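Home | News | Workshops | Calendar | Contact

Grip pads on the hand-held pair

The hand-held grippers at the Lamont table are due for new finger pads. Jeanie Gourlay went over both on Sunday and wants the worn strips off before the next packing run. The pads are rated for 600 cycles, and the log stands at 2790.

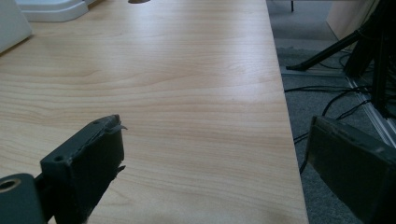
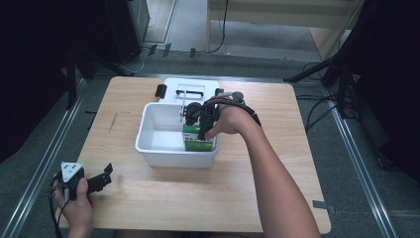
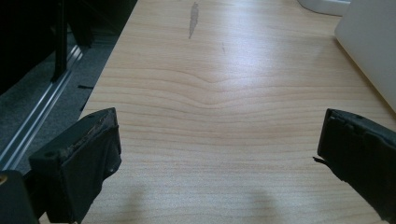 The Lamont table. First and last: the fingers open over the tabletop, with fraying on the left one. Middle: one gripper at the white bin, the other near the table's front-left corner.

To change a pad, peel the old strip, wipe the face clean and press the new one down for 20 seconds. Trim it flush - an overhang catches on cartons. Check the finger screws while you are there. Spare pads are in drawer 9.

Recent items
Idel cell back in service
Cable ties: what to order
Fultent feeder moves to Protivcombe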